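# The packing tables at Prustavis

The shift lead has worked the sorting tables at Prustavis for most of her adult life. We spoke on a Saturday.
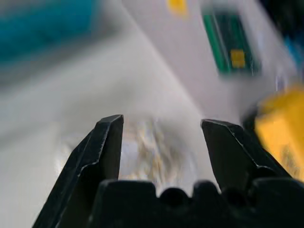 Has the gripper taken anyone's job? The night shift lost two table positions, and both people moved to returns.

"Returns was always short," she said. "One of them likes it. The other wants to come back to days."

Small mixed goods go through the new line first, over 1,000 on a normal shift. Anything it can't pick gets set aside for a person. She said clear packets are the worst of it, and that the team now spends more time on exceptions than on plain sorting.

"My wrists are better. My head is more tired. You used to get into a rhythm, and now you wait and then get 20 odd ones at once."

Pay hasn't changed. Training was one morning, run by Dridura, who installed the line. She asked for a second session in December and is still waiting for a date.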